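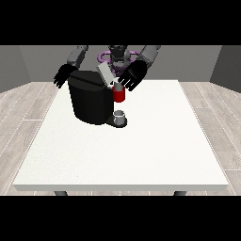

**jpacheco:** I was at the Gestero open day in February and I want to share my impression. They presented the coffee task in simulation first, on a big screen, before any hardware. The lid of the machine was open, the red mug stood up near the right hand, and both hands were over the table. I liked that they explained each step slowly, also for visitors like me.

**kelly_c:** Was the real robot shown too?

**jpacheco:** Yes, for 12 minutes, but only waving and some walking. No coffee.

**Asante_B:** Then I don't see much value. A simulated mug has no weight to speak of. I would not travel for that.

**kelly_c:** I disagree. You can fail 4,000 times there and break nothing.

**Asante_B:** Sure, but show me five good ones on a real bench.

**jpacheco:** I asked this. They said the next visit day, maybe. Registration is by email.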